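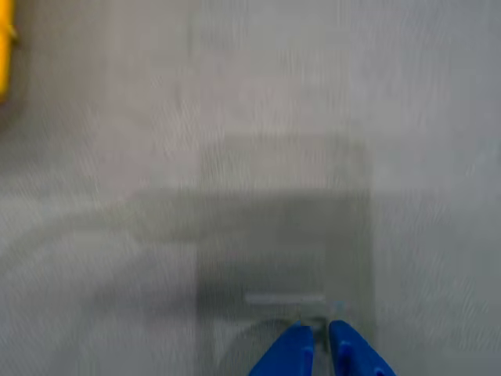

*Cinzento claro, tudo tremido.*

Fevereiro, seis da manhã

Acordei antes do despertador e fiquei a estudar os verbos. O conjuntivo ainda me custa muito. Ontem, na padaria, eu disse «se eu teria moedas» e a senhora corrigiu-me com paciência – «se eu tivesse». Escrevi a frase três vezes no caderno.

O Iolo Edwards telefonou à noite, de Arkdale. Falámos na nossa língua e senti uma coisa estranha: faltavam-me palavras nela também. Procurei a palavra para «saudade da comida da mãe» e não a encontrei em nenhum lado. Ele riu-se. Vai mandar-me um pacote com chá, 500 gramas, como no ano passado.

Tenho exame no dia 19. A parte oral assusta-me menos do que a escrita, porque ao falar posso usar as mãos. Na escrita, cada vírgula fica ali à espera do professor.

Comprei duas canetas novas e um dicionário usado, com o nome de outra pessoa na capa. Hoje quero ler a letra C até ao fim, ou pelo menos até «cansaço». Depois vou ao mercado pedir peixe sem apontar com o dedo.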